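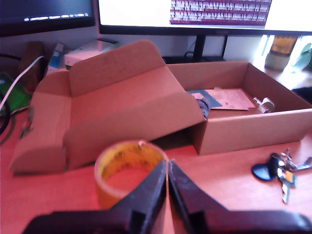 Does anybody know whether moving companies are allowed to refuse a damage claim just because you packed the boxes yourself? I moved from one side of the state to the other with an outfit called Vernance, and they're telling me that anything "owner packed" is not their problem. I did the packing with the same stuff everybody uses, brown corrugated boxes that come flat and a roll of yellow-brown packing tape, and I don't see how that makes it my fault that a stand mixer arrived with its bowl bracket snapped and a box of dishes came out as gravel. The box with the dishes had one corner pushed in so far it looked like somebody had stood on it. The rep on the phone said the corner was "consistent with underfilling." I'd like to know how she could tell that from a phone.

The move cost over 1,000 dollars and they have offered me 70, take it or leave it, with a form to sign that says I won't ask for more. The mixer alone was 699 new. I did not buy the extra coverage because the man who came to do the estimate said most people don't bother with it. That is not written down anywhere, naturally.

Should I sign? Is the "owner packed" thing real or is it something they say to everybody and see who goes away?

Home > Moving & Storage > Claims and Disputes > Ask the Community

Posted by skolmont_renter

It's half real. Don't sign yet.

Movers do put PBO ("packed by owner") on the inventory, and it does make a claim harder. It does not, as far as I have ever been able to find in a contract, mean they can crush a box and walk away. What they're usually able to say is that they can't be blamed for bad packing inside a box that shows no damage outside. Your dish box has a caved-in corner. That is outside damage, and it helps you. I hope you still have the box. If you've already cut it up for recycling you may be arguing from memory, and they know how that goes.

The mixer is a separate question. Was it in a box at all, and who put it in? If their crew wrapped it in a blanket and carried it out, it isn't owner packed, whatever the form says. Look at the inventory sheet you signed at pickup. There should be a line for each item and a column of little codes. Check whether PBO is really written next to the mixer or whether the rep is just saying it.

Now the bad part. If you didn't buy coverage you probably have the basic kind, which pays by weight. It's a miserable amount per pound and it has nothing to do with what the thing cost. I'd bet that's where the 70 comes from, and it may even be a little more than the formula gives, which would make me wonder why they want the signature so badly. Ask them in writing to show the arithmetic. Weight of each item, rate per pound, total. Companies that are guessing tend to get slow at this point.

A move inside one state goes by that state's rules, so don't trust anybody on here (me included) who quotes you a federal deadline. Find the agency that licenses movers where you live and read their page yourself.

Posted by boxfort80

just sign it and take the money. i fought Husora for a year over a dresser and got 80 bucks and a headache. they all do this. next time use towels between the plates and write FRAGILE on every side

Posted by Wilczyńska

I wouldn't sign, and I don't think much of the FRAGILE advice either. I've watched crews load trucks and I never saw that word change what anyone did with a box.

I worked a claims desk for a storage company, so I've been the voice on the phone. "Consistent with underfilling" is a phrase off a sheet. It may be true! Half-empty boxes do collapse when something heavy goes on top. But who decided to put something heavy on top of it? Ask that, in an email, and keep the answer.

A few things I'd do before replying to them:

Photograph the corner of the box, the outside label and the broken dishes together.
Weigh the mixer on a bathroom scale.
Check the renter's or homeowner's policy. Some cover goods being moved, many don't, and the deductible may eat it anyway.
Read the release form for the words "full and final."

About the estimator telling you not to bother with coverage: I believe you, and it won't get you anywhere. Look for the page where you waived it. Movers are generally supposed to have you decline the better option in writing. If they can't produce your signature, you have a real argument, and I'd stop talking about the cardboard and start talking about that.

Small claims is possible, but add up the filing fee and a day off work first. For a used mixer, a judge may not give you the new price.

Last updated: January 2019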